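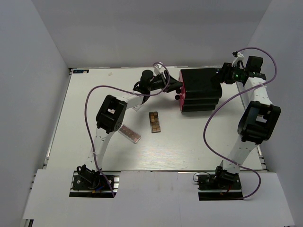
The Long Life of the Kitchen Drawer

Every home has one drawer that never agreed to a job. Forks have a drawer. Socks have a drawer. This one has batteries, a birthday candle shaped like a 4, the key to a bike lock whose bike was sold, and takeout menus from a restaurant that is now a dentist.

Dilek Altıntaş has spent most of her working life inside other people's. She is a professional organizer in Sternstead, a town small enough that she sometimes meets her clients' spare keys before she meets her clients. She charges by the half day and brings her own trash bags. She will do closets, garages and one particular kind of attic, but the drawer is where she likes to start.

"People apologize for it before they open it," she says. "They'll let me see their tax returns without blinking. Then they stand in front of the drawer like there's a relative in there."

On the Tuesday I followed her around, the relative belonged to the Donnelly family, who had moved house in January and brought the drawer with them. I mean the contents, tipped whole into a shoebox, taped shut and tipped whole into the new drawer. Five rolls of tape went in, all of them started. So did a single chopstick and a warranty card for a Murard toaster that had not survived the move before this one.

Altıntaş does not throw things out on the first pass. She sorts by the question the owner asks when holding the thing up. "What is this?" goes on the left. "Is this still good?" goes in the middle. "Oh, I was looking for this!" goes on the right, and the right-hand pile is always bigger than anyone expects. Mrs. Donnelly had been looking for the tape measure since summer. She had bought another one, then lost that one too, and they were found lying side by side.

The middle pile is where the day goes. A dead battery and a live battery look exactly alike, a fact the battery industry has had a long time to think about. Pens have to be tested on the back of an envelope, and a pen that fails is, in nearly every household, put back in the drawer. I watched Mr. Donnelly do it twice with the same pen. I have done it myself, and I suspect the pen of having had a good year.

Organizers disagree about what to do next. The dividers camp wants small trays, with a place for the scissors and another for the stamps. Altıntaş used to belong to it. She once fitted a client's kitchen with eight Radico trays, cut to size, and went back a few months later to find the trays stacked neatly in the garage and the drawer restored to its natural state.

"It was like a lawn growing back," she says. "I was almost proud of it."

Her current method is milder. She takes out anything that has no owner, no use and no story, wipes the bottom, and puts the rest back loose. The drawer has to close without help. That's the only rule, and the Donnellys met it by giving up the menus and a phone charger for a phone none of them could remember. They kept the candle. Their youngest is three.

I went home and opened mine. It took a ruler down the gap to unjam it, and the ruler, I noticed, lives in the drawer of the desk upstairs, where it has no business being. I found four keys I could not place. I tried them in every lock in the house, including the piano, and then I put them back.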